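Chapter 4
Watching Someone Else Teach

The first time I sat in the back of another teacher's classroom, I had been teaching French for eleven years and was quite sure I knew what a French lesson looked like. I brought a notebook, a cup of tea and a fair amount of confidence, and by the end of the hour I had filled four pages (mostly with questions) and let the tea go cold. The teacher was Nighat Ansari, who had the room next to mine at Robles, and for all that time I had heard her students through the wall without once going in to see what they were laughing at.

This chapter is about peer observation among language teachers: how to arrange it, how to sit through it usefully, and how to talk about it afterward without anybody's feelings getting hurt. The earlier chapters dealt with planning your own lessons and keeping a record of what your students can say and understand. Now we go down the hall and borrow somebody else's room for a while.

A word about evaluation first. Many of you will have been watched by a principal with a form on a clipboard, and you may still get a knot in your stomach when the door opens during a listening exercise. Peer observation uses no form. The visitor comes to learn something, the host gets a friendly pair of eyes, and whatever is said stays between the two of them unless they both agree to share it. At Grunolham, where I later worked for 3 years, we wrote that last part down and taped it inside the staff room cupboard, next to the sugar.

Start small. Two visits a year is plenty for most people, and one is a good deal better than none. February suited us well, when the winter break was far behind us and exams hadn't yet taken over everyone's evenings, but your school will have its own quiet stretch.

Before the visit, work through these steps with your partner.

1. Agree on one question. "How much of the hour is in the target language?" is a good one, and so is "Who speaks when I ask the whole class?" Mbali Hendricks, who taught Spanish to beginners at Zalley, asked me to listen only to her instructions, and I've borrowed that question more times than I can say. 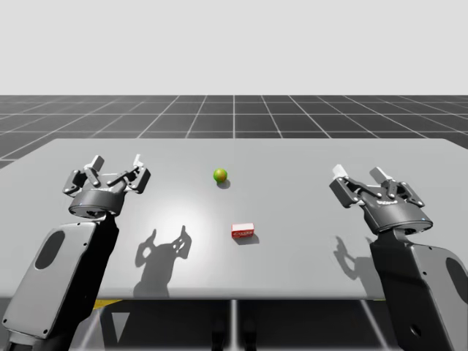 2. Choose the class. It's tempting to pick your sunniest group, the one that sings along and remembers its homework, but do consider the class that puzzles you. Your visitor may well notice something in the back row that you can't see from the board.

3. Settle where the visitor will sit and whether she'll join in. I like to join in, very badly, in a language I don't know. I once spent a whole hour at Fatach failing to ask for a train ticket in Portuguese, and it taught me more about being a beginner than any workshop had!

4. Put the follow-up talk on the calendar before the visit takes place. Twenty minutes the same afternoon will do nicely.

In the next section we'll look at note-taking, with a page from my own notebook and Nighat's replies in the margin. Bring a pencil, and if you already have a partner in mind, you might ask them to read along with you.

395 views | 120 shares | 3 comments

Comments

tessfrenchroom: We tried the "one question" idea in our department and it made the whole thing so much less scary. Is the margin-notes page in the next section okay to copy for colleagues?

Owen P.: Our school only has one language teacher (me). Has anyone paired up with a music teacher or somebody outside languages? I'd love to hear how you picked the question.

marisol_k: @Owen P. I did it with our drama teacher last year. We looked at wait time after a question and it worked fine for both of us. Go for it.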